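Workshop tips – short bits of pipe and tube

Bench notes again, sorry for the gap. Mostly about offcuts this time, the short ends everybody keeps and then can't find. Updated 31 January 2026.

Clear the bench first. Right down to the top. A pale surface is best, dark grey fittings show up on it and so does swarf. Mine is an old door painted white, two coats, wipes down with a damp rag.
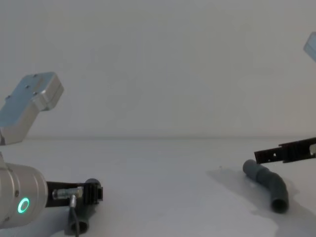
Deburr before you measure, not after. Inside edge as well as outside. Half round file, then a twist of 200 grit. Easiest with the piece stood on its end, like the short dark grey one gripped upright over the white top, so the open end is facing you and you can look down the bore. Any whisker left in there will catch teh fitting later. Rin Wada uses a countersink bit by hand for this, works fine on plastic, slower on metal.

Dry fit everything. No glue yet. Pencil line across both parts so you can find the same angle agian. Vy Đỗ wrote in to say masking tape takes the pencil better than shiny pipe – true, and it peels off clean.
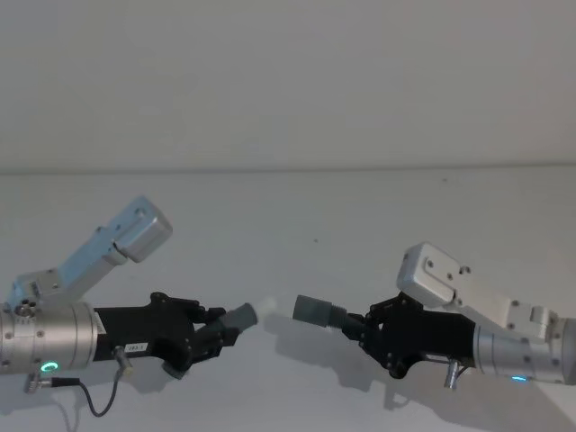

Then take it apart and lay the bits out in the order they go together. Left to right, always. Glue one joint, hold it, leave it, do the next. Rushing the second joint is how the first one twists.

Bends are a pain to store. They roll, they hook on each other in the tub. Lay them flat on a shelf, all facing one way, and keep the straight ends in a coffee tin. Label the tin with the diameter. Terence Hollis hangs his bends on a dowel, might try that in May when the shed gets redone.
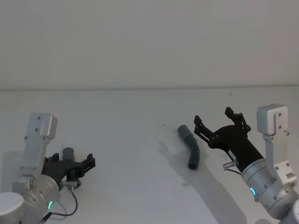 Bent tube flat on the bench, short piece held upright.

Lids off the glue – no. Lids ON the glue. Wipe the thread first or you'll need pliers next time.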